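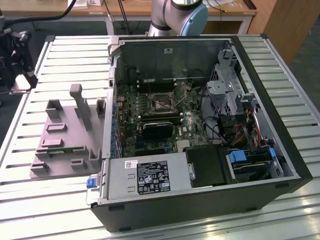

Consular desk in Clestville to take passport renewals by appointment only

2 min read

The Sellov consular office in Clestville will stop taking walk-in passport renewals in May. Applicants will need to book a time through Clilletti, the online system the office already uses for visa interviews.

The office said up to 100 appointments a week will be open at first, with new times added every Friday at 6 p.m. Emergency travel papers will still be issued without an appointment on weekday mornings.
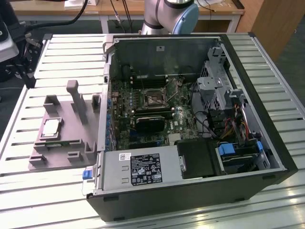 By Dana Wrenfield

Parents renewing a passport for a child under 16 must book a separate slot for each child and bring the birth certificate. Both parents have to sign the form, either at the counter or in front of a notary.

Fees are not changing. The counter takes cards and money orders but no cash, and photos must be printed before the visit.

Notary services and document legalization stay at the Ikeda Street annex, where the hours remain the same. People who have already mailed in a renewal do not need to book. Their passports will be sent back by mail or held for pickup, as marked on the form.

Contact the newsroom | Copyright Clestville news desk, all rights reserved | Back to top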